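Skenine Community Help > Food & Kitchen

Packed sandwiches for a long day hike, how do I stop the soggy bread?

Keegan Grimshaw
I'm walking the Millum ridge trail with my sister in July and I can't wait! It's a full day out, with 800 feet of climbing before the first bench, and lunch is the part I look forward to most. My cheese and tomato sandwiches are always mush by noon. I've tried toasting the bread (better, but it gets chewy) and more butter. What do you all do?

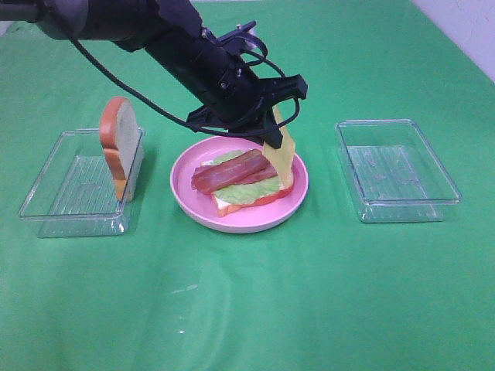

I'd like to make them the night before if I can, as we leave at 5 in the morning. No mayo please, my sister hates it.

Austra Zariņš
Oh, I love this question! Pack the tomato separately. Slice it at home, salt it, let it drain on a towel for 20 minutes, then put it in a little tub and add it when you sit down. Butter both slices right up to the crust and lay cheese against the bread on both sides, so anything wet stays in the middle. Wrap in parchment and not plastic, plastic sweats. I make mine the night before all summer long and they hold up great. A seedy rye is wonderful here, and a sharp cheese keeps its flavor when you're tired and hungry!

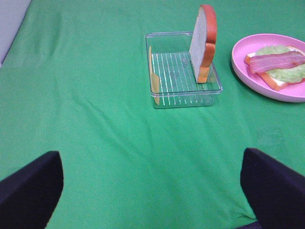

Page last changed: Saturday, July 9, 2022

Also, put them at the top of the pack, above the water bottles. I learned that one on the Trastholm loop with a very flat lunch.

lyimo_walker
just use a bagel. never had a soggy one yet

Keegan Grimshaw
Thank you both! Going with the rye and the tomato tub, and a bagel for the walk back down.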